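Comparing Two Wrist Camera Views in Simulation

This procedure is used to compare wrist camera placements before a gripper is ordered. It applies to the Skelik arm model and the Dollow controller, version 6.

1. Load the tabletop file with the yellow cube and the wood surface. Do not change the lighting between runs.

2. Set the first camera position and save it under its own name. Repeat for the second.

3. Run 100 grasp attempts from each position, using the same list of starting poses.

4. Save one still per attempt at the moment the approach begins. Check that the top edge of the cube can be told apart from the wood grain.

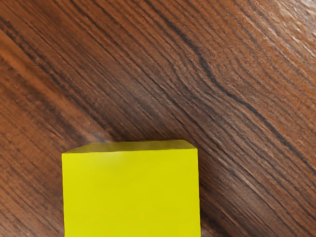 5. Export both logs and compare the position error for each pose. Runs that stop early must be kept in the log and marked as incomplete.

A full comparison takes almost 3,000 seconds on the lab workstation. Settings files should be sent to Ita McGrath by noon on Wednesday. Requests for a different cube size go to Lena Tokarz.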